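Golfers wanted for a walking and footwear trial at Dollton

Mostyn is looking for 16 golfers to take part in a footwear trial this September at Dollton, with one extra round up the road at Trarndale. If you have ever paid good money for a pair of golf shoes because the box promised you more yards, you may be the sort of person we want. If you came away wondering where the yards went, you certainly are.

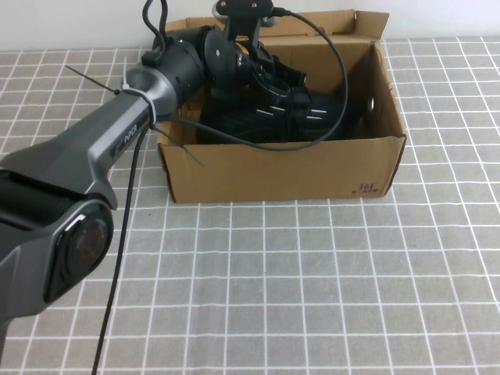 Open shoebox on the grid cloth.

What we are testing

The golf shoe trade makes a lot of claims. Shoes are said to cut fatigue, steady the swing and save your back over the closing holes. Some of that may be true. We have read the leaflets and found very little in them that would persuade anybody who keeps an honest scorecard. The Nusa trial is our attempt to find out whether ordinary club players notice any difference between a spiked shoe, a spikeless shoe and whatever they normally wear.

We don't know what the answer will be. We would not be shocked if it was "not much".

Who can apply

You should be 18 or over and hold a current handicap of any size. You must be able to walk a full round carrying your own bag or pushing a trolley. Buggies are no use to us. Left-handers are welcome and usually in short supply.

Please don't apply if you work for a shoe maker, sell golf equipment or are paid to write about either. We also can't take anyone recovering from a foot, knee or hip operation.
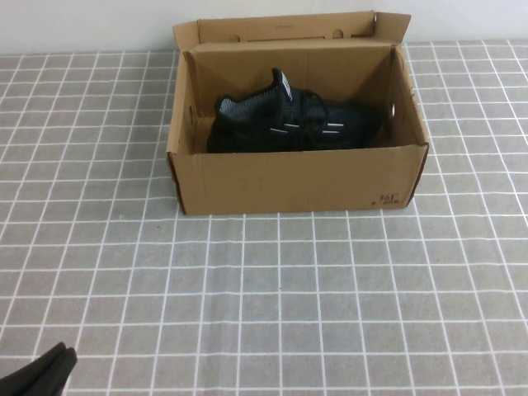 Shoes are the reason most people write to us, so let us be plain about what you get. Each player is lent two pairs for the length of the trial, in sizes agreed beforehand. They go back at the end. The spikeless pair looks closer to a gym shoe than a brogue, a bit like the black trainer lying on its side in its box, and a few traditionalists have already grumbled about that. Dollton has agreed to relax its dress code for trial rounds. Trarndale has not said no, which we are taking as a yes until we hear otherwise, and we will write to players if that changes.

What you would have to do

Play two rounds at Dollton in the lent shoes and one at Trarndale in your own. Fill in a short form after the ninth hole and another when you finish. The forms ask about grip, sore spots, tiredness and score. They do not ask whether you "felt more connected to the turf", a question we have seen on other people's surveys and still can't make sense of. 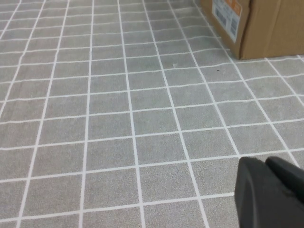 You won't be told which pair we expect to do better, partly so as not to sway you and partly because we have no favourite. We will ask you not to compare notes with the other players until all the forms are in. We know what clubhouses are like, but please try.

What we pay

Green fees are covered for all three rounds, along with a sandwich lunch. There is also a single payment of £169, sent once your last form reaches us. Travel is not covered, so think about the drive before you sign up. Anyone who drops out before the third round keeps the golf and the lunches but does not get the payment. 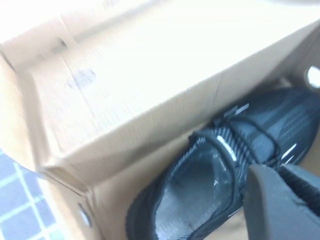

Reading time: 2 minutes

How to apply

Write to the Nusa trial desk at Mostyn with your handicap, shoe size, home club and the shoes you play in now. Tell us as well, in a line or two, whether you think shoes matter. Either answer is fine. A long essay on your swing will not help your chances.

Places will be drawn by lot from everyone who qualifies. We will reply to all applicants, including those who miss out, and the results will be sent to every player whether or not they make dull reading.

Posted May 20, 2018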